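工单：固定视角下料箱抓取策略的评估结果复现不一致
项目：Bosta 抓取策略评估
组件：评估脚本 / 相机标定 / 标签生成
状态：处理中
优先级：高
创建日期：2025年4月17日

一、问题描述

我们在复现 Bosta 基线时，同一份权重在两次评估里给出的抓取成功率对不上。第一次评估跑了232次抓取，成功率为70%。第二次用同样的权重、同样的物品清单、同样的超参数，成功率明显下降，而且下降集中在料箱靠近箱壁的区域，箱体中部的结果基本没有变化。

如果只看总成功率，这个差距可以归为物品摆放的随机性。但按落点分区统计以后，靠壁区域的失败有明显的方向性：夹取点系统性地偏向箱壁一侧，指尖先碰到箱壁，力矩超限后中止。随机摆放解释不了这种偏移。

训练数据是997条人工遥操作轨迹，由 Roven 采集工具录制，转换后送入 Plultusell 训练框架。两次评估之间没有重新训练。

二、环境

机械臂：KUKA，控制柜固件两次评估之间未升级。
策略输入：外部固定相机的彩色图像，加关节角。没有使用深度。
动作输出：末端位姿增量，每次推理输出一段动作序列，执行前半段后重新推理。
物品：混合物品，包括硬质、软质和透明件，每轮随机倒入料箱。
评估脚本：第一次为主分支，第二次为合并了 Lu 标注模块之后的分支。

三、复现步骤

1. 拉取第二次评估使用的分支，加载基线权重。
2. 将物品倒入料箱，推到一侧，使物品贴近箱壁。
3. 运行评估脚本，关闭自动重试。
4. 每次抓取后导出图像、预测位姿和实际末端位姿。
5. 用分区脚本统计各区域成功率。

预期：靠壁区域成功率与第一次评估接近。
实际：靠壁区域多次中止，日志报力矩超限。

四、排查记录

记录1：权重文件
比对了两次评估加载的权重文件校验值，一致。归一化统计量也一致。排除。

记录2：随机种子
固定种子重跑九次。总成功率有波动，但靠壁区域每次都偏低，波动范围覆盖不了差距。排除。

记录3：推理延迟
怀疑新分支里日志写盘阻塞了推理线程。加了时间戳，推理耗时与旧分支没有差别。动作序列拼接处也没有跳变。关闭日志写盘后问题仍在。排除。

记录4：相机外参
检查标定文件，发现新分支读取的是一月份那份外参，旧分支读取的是之后重新标定的一份。两份文件名相同，放在不同目录下，合并 Lu 模块时配置里的路径被覆盖。

策略本身不直接用外参，所以一开始没有往这个方向查。但是评估脚本会用外参做两件事：一是把料箱边界投影到图像上，裁剪出策略的输入区域；二是在判定成功时，把末端位置换算到箱体坐标系。外参旧了，裁剪框就会整体偏移。策略训练时见到的裁剪是居中的，评估时偏了，等于给输入加了一个固定平移。

改回正确的外参后重跑，靠壁区域成功率回升，但没有回到第一次的水平。外参是原因之一，还有别的因素。

记录5：遮挡
把剩余失败的图像按机械臂姿态分组。失败主要出现在机械臂已经伸到料箱上方、腕部以上的关节盖住一部分箱底的时候。成功的样本里，策略多半在机械臂伸入之前就已经确定了目标，后面的重新推理只做小幅修正。失败的样本里，目标在重新推理时发生了切换，从一件物品跳到相邻的另一件，位姿随之被拉向箱壁。

查训练数据的标签，发现 Roven 转换脚本有一个遮挡过滤选项，会丢弃箱体可见面积低于阈值的帧。这个选项默认打开。也就是说，训练集里机械臂大面积遮挡料箱的帧很少，评估时却每次都会遇到。第一次评估没有暴露这个问题，是因为旧脚本在机械臂进入料箱上方之后不再重新推理，直接执行完剩余动作。合并后的分支去掉了这个条件。

记录6：透明件
单独统计了透明物品。它们叠在软质物品上面时，策略的目标切换最频繁。关闭重新推理后切换消失，透明件的抓取成功率与其他物品的差距也缩小。目前认为透明件没有独立的问题，它只是让遮挡条件下的切换更容易出现。样本太少，这一条先不写进结论。

下面附上这类遮挡条件的一帧。物品集中在料箱左部，机械臂从右侧伸入，挡住了料箱中上部和右侧的大片区域。 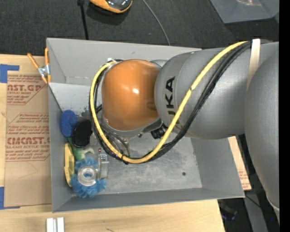

Plultusell：在我们这边的训练配置里也复现了目标切换。建议先不要动阈值。直接把过滤关掉，会把一批机械臂静止等待的帧也放进来，这些帧的动作接近零，训练出来的策略容易停在料箱上方不动。更稳妥的做法是保留过滤，但只对静止帧生效，运动中的遮挡帧全部保留。另外想确认一点：切换发生时，预测的动作序列是单峰还是双峰？如果是双峰，仅靠补数据可能不够，需要在重新推理时约束新序列与旧序列的重叠段。

回复：导出了失败样本的预测序列，每个样本重复采样。多数是双峰，两个峰分别对应切换前后的两件物品。采样到哪一个峰基本是随机的，所以每次重新推理都有机会跳过去。重叠段约束已经在评估端加上，做法是从多个采样里选与旧序列末段距离最小的一个，不改权重。

五、当前处理

1. 外参路径改为绝对路径，启动时打印标定文件的修改时间，并与配置中记录的校验值比对，不一致则退出。已合并。
2. 评估脚本恢复“进入料箱后不再重新推理”的选项，默认关闭，报告结果时必须写明开关状态。已合并。
3. 重叠段约束作为单独的开关加入。已提交，待评审。
4. Roven 转换脚本的过滤条件改为只过滤静止帧，用全部997条轨迹重新转换。转换进行中。
5. 用新数据重新训练，其他超参数不变。未开始。

六、对已报告结果的影响

第一次评估的70%是在关闭重新推理的条件下得到的，数字本身有效，但原报告把它写成了闭环策略的结果，需要改正。改正后的表格分两列，分别列出开环执行剩余动作和全程重新推理的成功率。第二次评估因外参错误作废，不进入表格。

与其他方法的对比也受影响。对比方法全部是全程重新推理，和我们的第一次评估条件不同，在新权重的结果出来之前，对比表先撤下。

七、待办

按同样的分区方式重跑232次抓取，两种开关各一轮，物品摆放使用同一组初始图像对齐。
裁剪框叠加到每次抓取的首帧上一并保存，便于事后检查外参。
透明件增加样本后单独统计。
关闭本工单的条件：靠壁区域与中部区域的失败中，目标切换类失败的占比不再有明显差异。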